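Notes for the talk on damp surveys – Mottram residents' evening, Tue 6 September

Keep the first bit short. They will have come straight from work and the urn takes ages.

Start with the question: how many of you have been told you have rising damp? Wait for hands. Then: how many were told by a firm that also sells the cure? Usually much the same hands. Don't labour it.

My position, so they can argue with it. I think rising damp exists. I think it is a good deal rarer than the surveys say, and I think most of what gets called rising damp is a leaking gutter, soil piled against the outside wall, or ordinary condensation in a house where the windows stay shut from October.

The meter. Hold mine up. It has two pins and it measures electrical resistance, and it is calibrated for timber. Push it into plaster and you get a number, but the number is not a moisture content. Salts will send it up. So will foil-backed wallpaper. I once got a screaming red reading off a bone-dry chimney breast where somebody had papered over old soot. Let them pass the meter round while I carry on.

Now the Irkberg terrace. I went through the paperwork on 130 houses there, all of them surveyed before sale. Of those, 390 separate walls were marked for treatment. Ask the room what they think the surveyor did differently on the walls that were left alone. As far as I could tell from the reports, he couldn't get behind the furniture.

Pause here for the first grumble from the trade. There is always one. Be civil. Some of them do careful work and say so in writing, and those are the ones to hire.

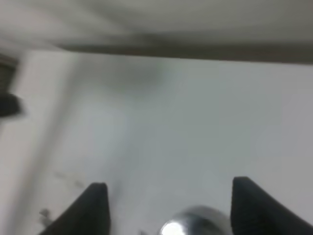 On to injection creams. The pitch is that you drill a row of holes, squeeze in the cream and the wall dries out. What they tend to leave out is that the same job includes hacking off the old plaster and putting back a dense waterproof one. Any wall looks dry with that on it. Whether the cream did anything is a separate question, and I have yet to see a sales leaflet that tries to answer it.

The Fustar quote. Read it aloud, slowly: £1796 for one party wall, guarantee included. Then read the guarantee. It is void if ground levels change, if gutters are not maintained, or if the plaster is disturbed by anyone else. I would like to know who has ever claimed on one. If someone in the room has, get them to tell it and skip the next paragraph.

The other quote, same wall, from a jobbing builder: £159 to clear the hopper and refix a downpipe. The owner took that one. Be fair – it was a dry spring, and one wall proves very little. Say that before they do.

Zodov dehumidifiers. Someone will ask. Fine for drying out after a leak. Run all year, you are paying to hide something.

What to do instead. Go outside in heavy rain with an umbrella and look at your own house. Check the soil level against the air bricks. Put lids on pans. Leave it a winter, and look again in March before you sign anything. If you still want a survey, pay for one from somebody with nothing to sell.

Questions. Get the meter back before they go.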